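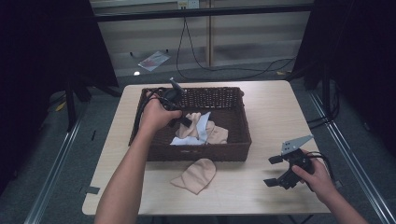 A low-sided rectangular wicker basket on a table, with a single beige sock laid flat in front of it

Sock basket

A sock basket is a small open container, usually woven, used to hold clean socks between washing and putting away. In many homes it holds only socks that have lost their partners, and it is then also called an odd-sock basket or singles basket. The two uses are often mixed up in household advice, where a basket meant for quick sorting is credited with solving the separate problem of missing socks. There is little to support this.

Form

Sock baskets are seldom made for the purpose. Most are bread baskets, shelf baskets or gift hamper bases put to a second use. The common type is rectangular, low enough that a person can see and reach everything in it, and small enough to be carried with one hand. Wicker is traditional. Wire, felt, canvas and molded plastic are also used.

Claims that wicker keeps socks "fresh" by letting air pass through are repeated in many catalogs. Open weaves do allow some air movement, but socks placed in a sock basket are normally dry already, and a solid-bottomed basket packed full has little air moving through it in any case. A more practical concern is snagging. Cut cane ends on the inside of a cheap basket can catch fine knits, and stockings are at greater risk than thick cotton socks. Some baskets are sold with a cloth liner for this reason. Liners slide, bunch up in the corners and hide small socks underneath, and many owners remove them.

Use in sorting

The usual method is to carry the basket to a table or bed, take out one sock, lay it flat, and look through the rest for a match. Matched socks are folded together or rolled, and anything left over goes back in the basket. Laying the sock flat shows its length, heel shape and cuff, which are hard to judge when it is crumpled. Plain socks in beige, black and gray cause the most trouble, as several near-identical pairs bought at different times may differ only in the ribbing or the degree of fading.

Other small items tend to collect among the socks, including handkerchiefs, folded cloths and washing labels. Household writers disagree on whether these should be removed first. The disagreement has run much longer than it deserves, and no version of the advice appears to have been tested.

The Puldale count

The figure most often quoted in favor of sock baskets comes from Puldale, where the household columnist Ruby-Lee Pearce asked readers to keep all unmatched socks in one basket for nine weeks and report how many found a partner. She received 196 replies and wrote that "nearly everyone" had fewer odd socks at the end. The column was later shortened in reprints to the statement that a basket cuts sock loss in all households.

The original column does not say this. Readers chose for themselves whether to write in, and those who gave up partway had no reason to do so. No group went without a basket for comparison. Several replies also mention that the writer had thrown away old odd socks before starting, which would lower the final number with or without a basket. Pearce acknowledged the last point in a follow-up piece, but the follow-up is rarely cited.

A second claim, that an average family owns over 3000 socks in a lifetime and loses a third of them, has been printed on packaging and in at least one laundry guide. No source is given in either place. The size of the family is not stated, nor is what counts as lost.

Named methods

The Hoani method calls for sorting by length first and color second, with the basket emptied completely each time. Supporters say it is faster than picking at random. This is plausible for a large load, though with a few socks the first stage takes longer than simply looking.

The Trimorent method sets a limit on how long a single sock may stay in the basket before it is discarded or used as a dusting cloth. Published versions give limits ranging from one month to a full year. It does reduce the contents of the basket, but counting a discarded sock as a problem solved is generous. Users have also complained of finding the partner in a coat sleeve or a fitted sheet shortly after the limit had passed.

Buying socks of one kind only makes most sorting unnecessary and is older than either method. It is recommended less often in guides that also sell baskets.

Fluvstead baskets

Baskets from Fluvstead, dark brown with a braided rim, are sometimes described by sellers as traditional sock baskets. Local trade lists from 100 years ago include egg, bread and sewing baskets in similar sizes but none for socks. The term seems to have been attached to them later – possibly by dealers – and the shape alone gives no way of telling one use from another.

Care

Wicker baskets are dusted with a dry brush and wiped with a damp cloth. Soaking is sometimes advised to restore flexibility, but it can loosen the weave and raise splinters. Strong-smelling polishes should be kept off the inside, where they may mark light fabric.

See also

Laundry basket
Clothes folding
Darning
Wickerwork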